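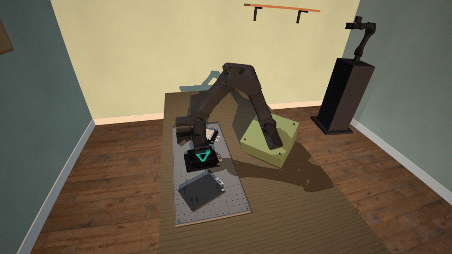 Visit to the Umerari automation laboratory, Clirncombe

25 February 2023
By Ynyr Bellis
Reading time: 4 minutes

Members of the Condori training group were received at Clirncombe by the laboratory staff of Umerari, who had agreed to show how one of their tray-handling cells is set up and kept in order. The visit was limited to a single cell, known in the building as Lelo, and to the computer model in which every change to it is first tried. Our hosts gave us a full morning and answered questions freely.

The cell moves sample trays and racks between fixtures on a bench. A large arm does the handling, and the staff treat the bench, the base under the arm and the perforated board as one unit. If any of them is moved, all the taught positions are checked again.

Most of our time was spent at the screens. Umerari keeps the model open beside the maintenance log, and a technician preparing a new layout works through it there before touching the bench. The room is modelled as well as the equipment, down to the wall shelf and the other arms on their pedestals. We asked whether this was worth the trouble. The reply was that the cameras in the cell take in the background along with the work, and a bare model had given results which did not carry over to the bench.

We were then taken through the order in which a layout is built. The board is fixed first and the arm's base second, after which the arm is sent to a resting position above the middle fixture. Only then are the remaining fixtures put on the board. The fingers are left open at this stage and the approach is made from directly above, so that any error in height can be corrected before an error to the side.
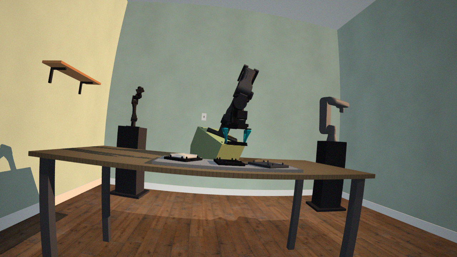

Fixtures and labels

Each fixture has its own label and its own page in the log. The page records where the fixture belongs on the board, the angle at which it sits and the date on which its position was last confirmed. Fixtures may be set at an angle to the board if the arm's reach requires it, but the angle must be written down. We were shown the entry for a plate which had been turned by hand during cleaning and not put back. The fault took two people most of an afternoon to find — the arm was perfectly well, and they had begun by looking at the arm.

Cleaning is done with the power off. Labels are wiped with a dry cloth only. In August the laboratory replaced 20 labels at once, the printing on the older ones having become too faint for the reader, and it now keeps a spare set in the drawer with the pegs.

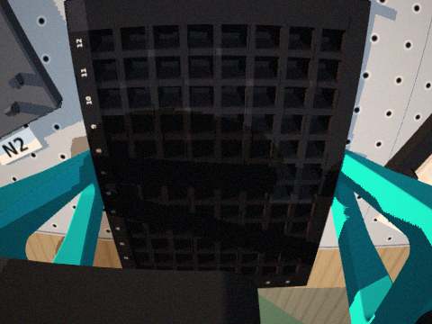 Checks on the gripper camera form a separate part of the routine, and we were glad to see them carried out in full. The camera looks down past the fingers, and the technician must be satisfied that it can find a rack and read its position whatever the lighting. Shadow is the usual difficulty. On the rack under inspection, the numbers 12, 11 and 10 could be read without effort beside the first three rows, while those further down grew dim and were all but lost where the shadow lay across the wells. A view of this kind is kept as a test case. If the software reports a row it cannot properly see, the lighting is altered in the model and the check is run again. A layout has to pass 200 such checks before it is released.

Looking after the arm

The service interval for the large arm is set at 350 hours of running. At each service the base fixings are examined, the joints are moved slowly through their range and the technician listens for any change in sound. The fingers are taken off and measured. They are the part most often replaced, and Umerari prefers to change them as a pair even if only one is worn.

After a service the arm is not returned directly to its duties. It is first brought down over the rear fixture at low speed and held there, close to the tray, while its height is compared with the figure given by the model.
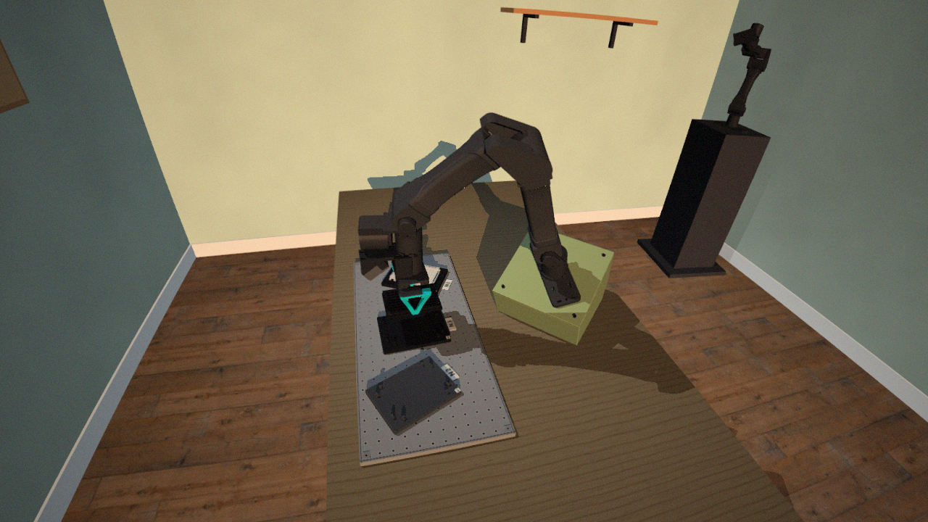 Should the two figures disagree, the base is examined before anything is altered in the software. Our hosts were firm on this point. Earlier practice had been to correct the taught position and carry on, and several small corrections had built up in the log before a loose fixing was found. The entry which records the repair is number 1738, and new staff are asked to read it in their first week.

A short discussion followed on how much of this could be adopted at Condori. Our own cell is smaller and has no model of any kind. It was agreed that a fixture log could be started without further expense, and that the low-speed height check should be added to the service sheet at the next revision. The question of a model was left open until the cost of preparing one is known.

The group wishes to record its thanks to Umerari for the care taken over the visit. A return visit to Condori has been offered, and the laboratory will write to us with suitable dates.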